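## Folding by remote at Relluscombe

October 7, 2022

The laundry task at the Relluscombe workshop has now been running since May, and several readers have asked how it is going. The short answer is that we have 235 usable demonstrations and would like quite a lot more before the end of the year.

For anyone new to the newsletter, a demonstration is one complete go at the task, done by a person driving the two arms from the desk next door. The operator holds a pair of handles, the arms on the bench copy the movement, and the computer records the joint positions and the camera views together. Later on, the recordings are used to train the controller that Ojala is writing, which should then be able to have a go without anybody holding the handles.

Progress was slow at first. A person folding a shirt at home uses the flat of the hand a great deal, to smooth things out and to hold one corner down while the other comes over. A gripper can pinch and it can push, and that is more or less the lot. New operators tend to spend their first session trying to fold the way they would on the bed, and the cloth bunches up. After a few sessions they pinch closer to the hem, lift less and drag more. 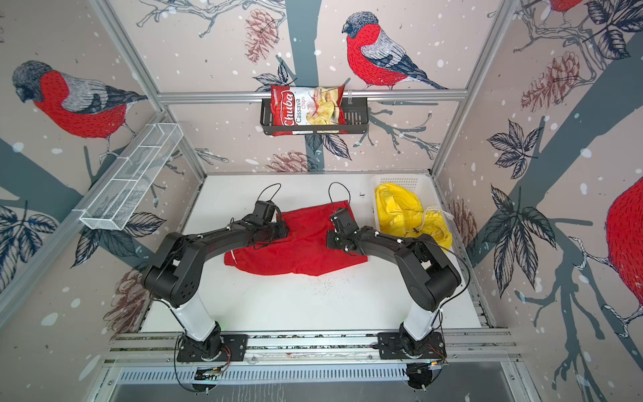

Getting both grippers close together over the same bit of cloth is the part that takes the most practice. The arms will stop if the software thinks they are about to touch, and then the whole demonstration has to be thrown away and started again. We lost a good many this way in the summer. Jitgate, the program that passes the operator's movements to the arms, has since been changed so that it slows both arms down as they come near each other. Operators say it feels a bit like stirring treacle, but far fewer runs are being lost.

We have also changed the rules on what counts as a good run. It used to be enough for the garment to end up folded. Now the operator must also finish within 60 seconds and must not let go of the cloth above the table, as dropped cloth lands differently every time and teaches the controller very little. Small mistakes are fine if they are put right during the run. In fact we want some of those kept in – a controller that has only ever seen perfect folds has no idea what to do with a bad one.

A few practical notes for people booked on the handles this month:

- Sessions are four at a time, with a break between each. Please take the break. Tired wrists show up in the recordings.
- Start each run with the garment in a different position on the table. Turn it round, or shift it a bit to one side.
- Write the garment type in the log before you begin, and mark failed runs as failed. Don't delete them.
- If an arm shakes or drifts when you are holding still, press stop and tell the desk.

Bright, plain clothes are still the easiest for the cameras to pick out against a pale table. Sterkum has promised us a box of darker items, and we will start on those once the current batch is finished. Socks have been put off again. We tried five pairs, and the grippers could pick them up well enough, but turning one inside another was beyond every operator who tried it.

The first trained version should be ready to try on the bench once Ojala has checked the recordings for gaps. Results will go in the next issue, whichever way they go. There are still places on the afternoon sessions, and you don't need any experience to sign up – leave your details at the Relluscombe desk.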